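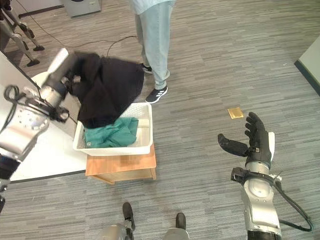 *Black garment over the white basket*

Re: [branch-list] Laundry site transfer — what happens to our unsocial hours

Hi all, quick one before the 2 o'clock meeting, sorry for typos.

Several of you at Birnstead have asked the same thing so replying to the whole list. Quoting the earlier post so it's all in one place:

> I'm one of the 33 on nights who got the letter from Buzatu. It says our contracts move over "on existing terms" but the rota that came with it has no night enhancement on it anywhere. Do we sign the rota or not? Manager wants it back by Thursday. Also is Midberg getting the same letter, or is it just us?

Please don't sign the rota yet. If you're pushed, write "received, not agreed" on it, date it and keep a copy. A phone photo will do. If you've already signed — don't panic, but email the branch today with your name and shift pattern.

The enhancement is in your written contract, page 2, under hours. As far as we're concerned it transfers with you. We've put that to Buzatu in writing and asked for a reply before any new rota starts. Nothing back so far except an out of office.

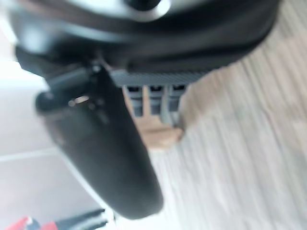 Midberg — yes, same letter, different cover sheet. 167 staff there in all, mostly days, so fewer are hit by the nights bit but the weekend rate is missing too. Anoseck hasn't had anything yet. If you work there and one turns up, forward it please, all the pages.

We've got around 200 members across the three sites and contact details for a lot of them are out of date. Check yours, espcially if you've moved or changed your mobile. We can't ballot people at an old adress.

Open meeting Thursday, 6.15pm, Birnstead canteen, night staff welcome to come in before shift. Non members can come and listen but only members get a vote.

Payslips — bring the last three if you can find them.

Branch Sec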